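4.2 Bin-picking trials

The Drundico picking kit was evaluated as supplied, with the vendor's default grasp planner and no retraining. Each trial began with a mixed pile of household items placed in an open gray bin, and the arm was given 50 attempts per session. Over 554 attempts, the kit completed 74 percent of picks. Cups lying on their sides over folded cloth were the most common source of failed grasps.
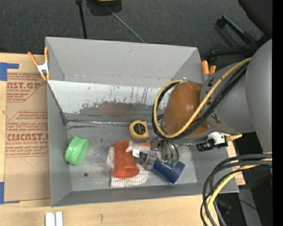

Department of Applied Automation, MacRitchie Institute
Figure 3. Gripper lowered over the items in the bin. The green cup lies apart from the others, near the left wall.

Items close to a wall were scored separately (Petridis and Hepburn, Section 4.3).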